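Stunby planner learns to see past the holes

Galtance releases a new version of its open grasp planner, with a perception module built for perforated baskets, lidded boxes and other household plastic that depth sensing tends to get wrong
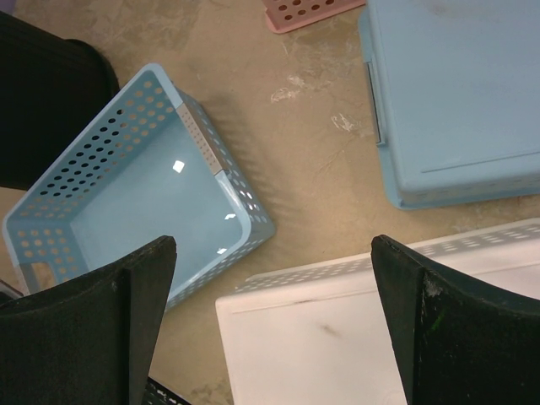 LUSTUSBERG, November 22, 2018 – A plastic basket full of little round holes may not look like a hard problem, but ask anyone who has tried to get a robot arm to pick one up. The floor shows through the walls, the shiny bottom throws back glare, and a depth map of the whole thing can come out looking like a slice of Swiss cheese. The software team at Galtance has spent most of the year on exactly this kind of object, and the results are now out for everyone to try in version 2 of Stunby, the company's open-source grasp planner.

The big change is in how Stunby decides where an object ends. The first version worked straight from the depth map, so every hole in a basket wall was treated as an opening the fingers could pass through. Plans came back with a fingertip aimed at a gap far too small for it, or with one light blue basket split up into a dozen small objects, each with its own proposed grasp. The new module, called the wall fitter, looks for rows of holes that repeat at an even spacing and treats the surface between them as a single sheet. A handle cutout breaks the pattern, so it gets marked separately as a possible grip point.

"It's a simple idea and we were so happy when it held up," said Renata Jabłońska, who leads perception work at Galtance. "You have this color image where any person can see right away that there's a basket wall, and next to it a depth map that says there's mostly floor. We wanted the planner to trust the color image a bit more – to say, okay, this is a pattern, patterns like this are usually walls, let's plan for a wall."

The team tested the module on a set of 3,622 wrist-camera views, all of them taken over concrete floors with storage containers lying on them at different angles. Stunby 1 picked out the correct outline of a perforated container in 46 percent of the views where one was present. Galtance has not put out a single matching number for version 2, and Jabłońska said that is on purpose. Results are broken down by container type in the release notes, with the best gains on baskets that sit open side up and smaller ones on baskets tipped over, where the near wall and the far wall line up and their holes overlap.

Shadows were the other headache. Light coming through a perforated side lands on the floor as a pattern of its own, and early builds of the wall fitter were quite happy to fit a wall to it. The fix was to compare each candidate wall with the floor plane. Anything with hole spacing but no height gets dropped, and the planner moves on to the next one. It's a small check, it costs very little time, and it took care of most of the false walls in testing.

Concrete brings its own surprises too. Stains, cracks and chalky white marks all made trouble for the old edge detector, which liked to join a crack to the rim of whatever was closest. Version 2 follows a rim only as long as its height stays steady, and lets go once the line drops to floor level.

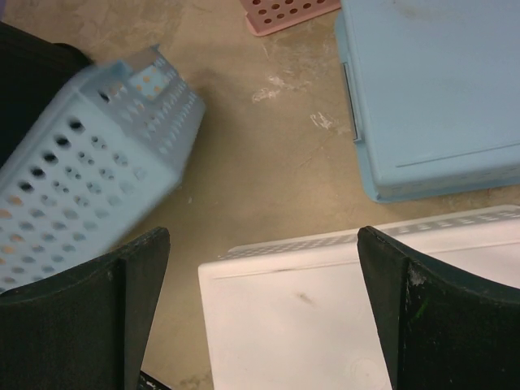
Part of the fun of the new release is how much of it can be watched live. The viewer now draws the planner's current guess over the wrist-camera feed as the arm moves, with solid lines for walls it is sure about and dotted lines for the ones it's still working out. Motion blur used to be a real problem here, since a blurred row of holes turns into a gray stripe. Stunby 2 scores each image for sharpness before using it, keeps the last good estimate while the arm is moving quickly, and updates again once things settle down. Users can set the cutoff themselves, and the default is on the careful side.

There is good news for people with scuffed-up hardware as well. The planner has always masked out the gripper's own fingers so that it doesn't mistake them for obstacles, but the old mask was drawn once, from a clean finger, and matched by color. Worn patches and smudges would slip out of the mask and show up in the planner as small floating objects right between the robot and its target. The new mask is built from the shape of the finger and its known position, so scratches and paint marks no longer matter. A short calibration routine opens and closes the gripper a few times and saves the result to a file.

Lidded boxes get a lighter update. A flat lid gives the fingers very little to hold, and Stunby 2 will now look for the raised line along the rim and for side latches before it proposes anything. Latches are marked as keep-out zones by default. Jabłońska said several early testers asked for the opposite, a mode in which the planner would suggest how to open the latch, and that this is on the list for later.

One of those testers was Nowicki, a small integration shop that builds sorting cells for reuse centers. Its engineers ran the beta for several weeks and sent in 119 bug reports, almost a third of them with a suggested fix attached. The largest of these, a rewrite of the code that handles nested and overlapping containers, made it into the release nearly unchanged and adds up to 2,036 lines. "That was the best email I opened all year," Jabłońska said. "I read the whole thing on the train and missed my stop."

Some things are still out of reach. Clear plastic is not supported. Neither are soft mesh bags, where the holes change shape as the bag moves, and very dark containers still come back with patchy outlines in low light. When two baskets of the same color touch, the planner may join them into one long wall, and the release notes suggest nudging them apart first with the push action that came with version 1.

Stunby 2 is free to download and runs with the same arm drivers as before. Settings files from version 1 will load, though the finger mask has to be calibrated again before the first run. The test views and the labeling tool are due to follow in December, together with a short guide on adding new hole patterns. Galtance is collecting pictures of odd baskets from users in the meantime, and square slots are especially welcome.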